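Runard Community Charging Points
Progress report to the Mevcombe Fund
Prepared by Beca Lougher, 19th February

Work since December

The first of the two sites, Parri House, is now open. Visitors can borrow a power bank from the front desk during a stay or take one away overnight. The grant paid for the power banks, cables, storage and labels. Loans to date stand at 224, and the desk has kept a written log for all of them.

We changed the storage after the first month. The plastic tubs we started with let the power banks lie on their sides, and cables were being bent hard at the plug. Lucrezia Grasso moved everything over to wooden holders that keep each one upright with the ports on top. Cables now stay plugged in between loans, so there is less to hand out and less to lose.
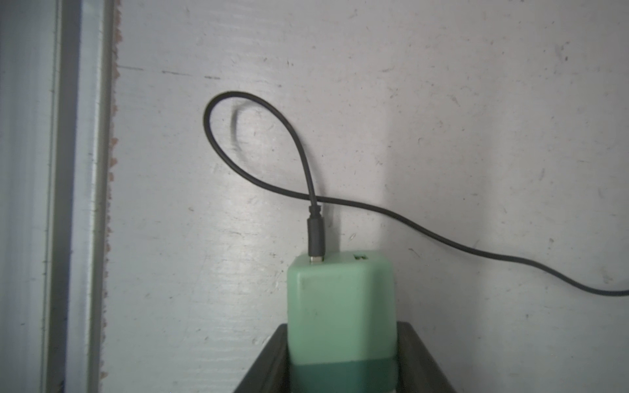

Power bank in its wooden holder at Parri House, cable plugged in and the second port free.

Six cables have been replaced so far, all of them from the period before the holders. The power banks have held up well apart from marks on the casings, and we have added a wipe-down to the return routine. The wall behind the charging area is scuffed and will be repainted when the hallway is done.

Spending

We have spent just over $700 of the equipment budget. The holders cost less than the tubs they replaced, and the difference went toward spare cables. Receipts are attached.

Next steps

The second site, Nullow, is waiting on an electrician to add an outlet near the desk. Staff there have been shown the loan log and will use the same form. We would like to buy longer cables for Nullow from the remaining equipment money and ask for your approval to do so.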